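Chapter 3
Sharing a Room, Sharing a Table

When Bo-ram Shim first came to work at Sollow, she was given a chair, a drawer and one piece of advice from Mal-soon Byun, who had the next desk: learn where everything lives before you move any of it. It took her most of December - and she was glad of every day.
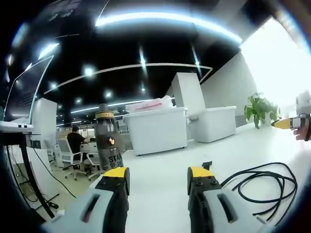
Page last changed: November 2020

A bottle on a white tabletop, a coil of black cable beside it, storage boxes on the floor behind - you have surely worked in a room much like it yourself! In this chapter we'll take our time over such rooms, and begin with the table everyone uses.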